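Tranetine puts hand-held gripper kit on sale, with caveats

Brarkau, April. Tranetine has begun selling the Ondgate, a hand-held gripper with a camera on it, to teams that teach robots to handle clothes. The first batch is 200 units.

Buyers have heard plenty of promises about laundry robots and the company does not want to add another. "The Ondgate folds nothing by itself," said product lead Anayeli Serrano. "A person holds it and does the work. Whether a robot learns much from the recordings is still an open question, and we would be wary of anyone who says otherwise."

A trial in Midtbø homes produced 1107 recordings. Tranetine threw out 151 of them, most for blur.
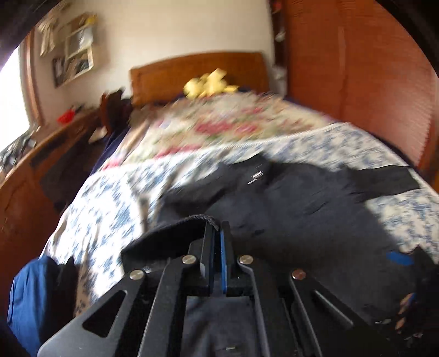
Dark clothes remain a weak point, and the trial was too small to settle how much that matters. Trial notes are available on request.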